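Rechercher sur le blog
Saisissez un mot-clé… OK

Mon défi lecture avec les CM2 : on a attaqué la pile !

Publié le jeudi 26 janvier 2023 par Felista Lyimo
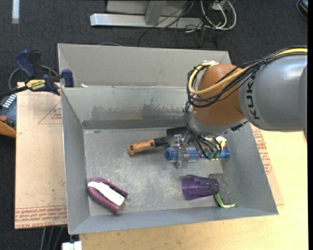

D'où vient l'idée

Depuis la rentrée, je cherchais comment faire lire ma classe autrement qu'avec le sempiternel questionnaire de fin de chapitre. J'avais essayé le carnet de lecteur (beau sur le papier, rempli par six élèves), puis le quart d'heure de lecture après la cantine, qui marche très bien et que je garde. Il manquait quelque chose pour les faire parler entre eux de ce qu'ils lisent. Et puis mon collègue Gordon Chisholm, qui enseigne l'anglais au collège Katsaros, m'a raconté ses « procès de livres », et là j'ai su que je tenais mon deuxième trimestre !

Le principe est tout bête. Un roman est accusé : d'être trop long, d'avoir une fin bâclée, un héros insupportable, ce qu'on veut. Deux élèves accusent, deux défendent, les autres sont jurés. Une seule règle, mais je suis intraitable dessus : tout argument s'appuie sur un passage qu'on lit à voix haute. Pas de passage, pas d'argument.

Le premier procès

On a commencé avec Les Phares de Drorkau, un gros roman d'aventures de 304 pages que la moitié de la classe avait choisi en décembre. Chef d'accusation : « il ne se passe rien avant le naufrage ». J'avais prévu vingt-cinq minutes, on a débordé sur les maths et je ne le regrette pas une seconde.

L'accusation avait tout misé sur les descriptions de l'île. La défense a répliqué en retrouvant, dans ces mêmes descriptions, trois indices qui annoncent la suite (dont un que je n'avais pas vu, et pourtant je l'ai lu deux fois, ce livre !). Il fallait voir les jurés se jeter sur leurs exemplaires pour vérifier. Une élève qui ne lève jamais le doigt a demandé la parole pour lire un paragraphe entier, très doucement, et la classe s'est tue pour l'écouter. Verdict : acquitté, avec obligation pour l'auteur de « mettre une carte au début ».

Ce que j'ai changé depuis

Les accusateurs préparaient leurs passages seuls et certains arrivaient avec quinze marque-pages sans savoir lequel utiliser. Maintenant ils en retiennent trois au maximum, et ils s'entraînent à les lire la veille, en binôme. La qualité de la lecture orale a fait un bond, je suis sidérée. Les plus fragiles relisent leur extrait quatre, cinq fois de suite sans que je le demande.

J'ai aussi donné un vrai travail aux jurés. Pendant les plaidoiries, ils notent une phrase qui les a fait hésiter, et c'est à partir de ces phrases qu'on délibère. Avant ça, on votait surtout pour le copain.

Reste la question des petits lecteurs. Pour un roman de 284 pages comme La Colline de Pladdale, le prochain sur la liste, je prévois une version audio des quatre premiers chapitres, enregistrée par mes soins sur le canapé du salon, avec le chat qui ronfle derrière. Ceux qui veulent écoutent en suivant le texte. Gordon procède autrement, il répartit les chapitres par groupe et chacun raconte le sien aux autres. Je testerai peut-être au printemps.

Et la suite ?

En février, on change d'échelle : procès commun avec la classe de l'école Skillevley, qui lit le même livre que nous ! Les accusateurs viendront de chez eux, les défenseurs de chez nous, et les jurés seront mélangés. Mes élèves ont déjà réclamé des robes d'avocat. J'ai dit oui pour des rabats en papier, on verra pour le reste.

Si vous avez tenté quelque chose de ce genre, même avec des plus jeunes, racontez-moi en commentaire. Je cherche en particulier un album assez discutable pour que des CE1 aient envie de le traîner devant un tribunal, et je prends aussi les titres de poésie.

Contact | © Felista Lyimo | Retour en haut de page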